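Bias Binding

My little encyclopedia of sewing terms has finally reached B, and I'm so happy, as bias binding is my favorite thing in the whole sewing room! Bias binding (some people say bias tape, and I use both) is a narrow strip of fabric cut on the diagonal and folded so it can wrap around a raw edge. 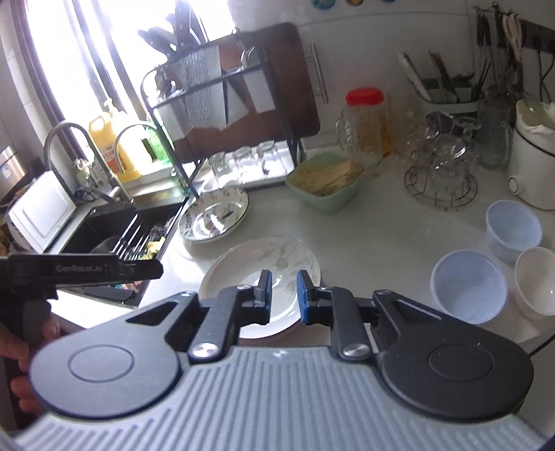 The "bias" part is the direction of the cut. Woven fabric has threads running up and down and threads running side to side, and if you pull it either way it hardly gives. Pull it from corner to corner, though, and it stretches! A strip cut at that angle will curve around a neckline, an armhole or a round placemat without puckering, and a straight strip just won't.

Types

Single fold has both long edges pressed in toward the middle. I use it flat, on the inside of a neckline, where you never see it from the front. Double fold is the same thing folded in half once more, and it's what you want for wrapping quilt edges, bibs, aprons and pot holders. There's also French binding, which starts as a strip folded in half with the raw edges together. It's a bit bulkier but it wears really well, and my friend Heike Seidel won't put anything else on a quilt.

Making your own

You can buy it ready-made, but the store colors are never quite the green I have in my head, so I mostly cut my own. For double fold, cut the strip four times as wide as you want the finished binding to show. I cut mine with a rotary cutter and a long ruler, lining up the 45-degree mark with the selvage (the tightly woven edge of the fabric).

Strips get joined at a right angle, right sides together, with a diagonal seam. Let the little points stick out past each other by the width of your seam allowance or you'll get a jog in the edge. I still get this wrong when I'm tired! Press the seam open and snip off the points.

If you need yards and yards of it, look up the continuous loop method, where you sew a square into a skewed tube and cut around and around in one long spiral. Tahsin Mollah taught it to our Flitine sewing group one March, and I came home with over 5 yards of yellow gingham binding and no project to put it on. (It's on my kitchen curtains now.)

Fabric

Quilting cotton is the easy choice. Lawn is lovely for baby clothes and necklines, being so thin. Satin slides all over the place, so starch it first and use plenty of pins. Stripes cut on the bias turn into candy cane stripes, and I will never get bored of that!

Sewing it on

Open out one fold, match the raw edges and stitch in the crease. Then wrap it over and finish the other side by hand or machine. For an outside curve, ease a little extra binding in. For an inside curve, stretch it very slightly as you go. I like a size 80 needle for cotton, and clips instead of pins on anything thick.

Storage

Wind it around a piece of card and tuck the end in. Don't pull it tight, or you'll stretch out the folds and have to press the whole lot again.

See also: basting, blind hem, bobbin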